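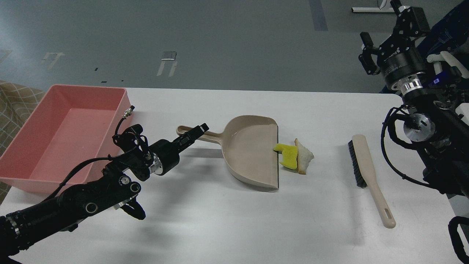 Dustpan, tray and a white table.

Elley market hall shut till further notice after roof leak

Stallholders at the Elley market hall were told Monday morning to clear out by 5 p.m. after water came through the roof over the east aisles. No reopening date yet. The city says a few weeks. Traders say they've heard that before.

The leak started over the weekend, during the second of the two big storms. By the time the bakery people got in to light the ovens there was water across the floor from the fish counter to the side door, and ceiling panels down on two of the stalls. No one hurt. Power to that half of the building was cut as a precaution and has stayed off.

"I had the freezer packed for the holiday," said Theano Athanasiadis, who runs the Moschos deli counter near the main entrance. "My end is dry. Bone dry. But they shut the power, so what am I going to do, sell cheese in the dark?" She got most of her stock over to a cousin's restaurant on Daltomari Street. The olives are in her garage.

There are 64 stalls in the hall, and all of them are closed, wet or not. The building inspector wants the whole roof looked at before anyone goes back in, including the section that was redone last spring. Several traders asked at the door why the new section has to be checked at all. The answer they got was that the drains are shared and the water had to go somewhere.

Clean-up went on all Monday afternoon. Mops, brooms, a couple of wet vacs lent by the school next door. The flower sellers moved out to the sidewalk and did pretty good business until the rain came back a little after three, then packed up with everbody else.

The city is offering spaces in the Grovemero parking lot from Wednesday, rent free, tents not included. Traders who want one have to sign up at the market office, which is working out of the library for now – second floor, ask at the desk. Bring your stall permit. Spaces near the bus stop will go by drawing, not first come first served, after complaints about how it was done the last time.

No water or power hookups at the lot, so hot food is out unless you have your own generator and a fire permit. The butchers say it doesn't work for them at all and are asking for a refrigerated truck instead. The city said it is looking into the cost.

Stall rent for July will not be charged. Anyone who already paid gets it credited, no need to call. Spoiled stock is a different matter. The city's line is that traders should go to their own insurance first, and that there is a hardship fund paying up to $2,000 per stall for those with no cover. Forms are supposed to be at the library by tomorow.

The Saturday craft tables are canceled this week and next. The blood drive planned for the upstairs room has been moved to the fire station, same hours.

A meeting for stallholders is set for Thursday at 7 p.m. in the school gym. The public can come but only permit holders can speak. Parking on the Daltomari Street side, the back gate is locked after 6.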